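Castwood Hotels holt Direktbucher zurück -- und wie!

Ein gutes Jahr lang haben die Castwood Hotels an ihrem eigenen Buchungsweg gearbeitet, jetzt liegen die ersten Ergebnisse vor. Die familiengeführte Gruppe mit 462 Zimmern an der Küste und im Mittelgebirge hat im Juli ihre Website komplett auf die Buchungsstrecke von Tivico umgestellt. Seitdem kommen so viele Reservierungen direkt ins Haus wie in keinem Sommer zuvor. Für alle, die sich seit Jahren über Provisionen und wechselnde Portalpreise ärgern, ist das eine richtig schöne Nachricht!

"Wir wollten, dass der Gast bei uns auf der Seite bleibt und nicht noch einmal zum Vergleichen abspringt", erzählt Amancay Domínguez, die den Vertrieb der Gruppe leitet. Dafür zeigt die neue Strecke den Tagespreis offen neben den Preisen der großen Portale. Wer direkt bucht, bekommt das Frühstück zum halben Preis und darf bis zum Vorabend stornieren. 147 Gäste nahmen das Angebot gleich am ersten Wochenende an, mitten in der Hochsaison und ganz ohne Anzeigenkampagne.
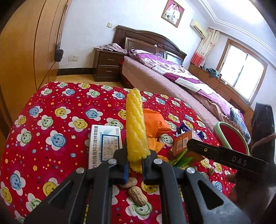 Besonders gut laufen bei Castwood die Familienpakete, die Fidel Godoy für die beiden Küstenhäuser entworfen hat. Sie lassen sich nur auf der eigenen Website buchen und enthalten neben dem Zimmer auch das Abendessen für die Kinder und einen Nachmittag in der Spielstube. Godoy hat lange für bunte Seiten statt der üblichen Strandfotos geworben -- so fröhlich wie der rote Stoff mit den lachenden Blumengesichtern in Blau, Gelb und Hellgrün sollte schon der erste Klick wirken. Das Konzept kommt an: 800 Pakete sind bereits verkauft, und für die Osterferien gibt es in einem der Häuser eine Warteliste.

Im Hintergrund war einiges zu tun. Die alte Zimmerverwaltung übertrug Preisänderungen nur einmal in der Nacht, und so standen auf manchem Portal noch Raten vom Vortag. Ehab Gaber, bei Tivico für die Anbindung zuständig, hat mit seinem Team eine Schnittstelle gebaut, die alle 2 Minuten abgleicht. An der Rezeption merkt man das sofort, sagt Empfangschef Wissam Nassar: Die Anrufe mit der Frage, welcher Preis denn nun stimme, sind selten geworden, und beim Einchecken bleibt wieder Zeit für einen Ausflugstipp.

Als Nächstes ist das Smartphone dran. Die mobile Buchung soll mit drei Schritten auskommen und zusätzlich auf Spanisch und Niederländisch erscheinen. Auch Gutscheine lassen sich dann direkt einlösen, was bislang nur telefonisch ging. Wir sind sehr gespannt und berichten wieder, sobald die ersten Häuser umgestellt sind!

Kontakt | Impressum | Datenschutz | © 2019 Tivico | Nach oben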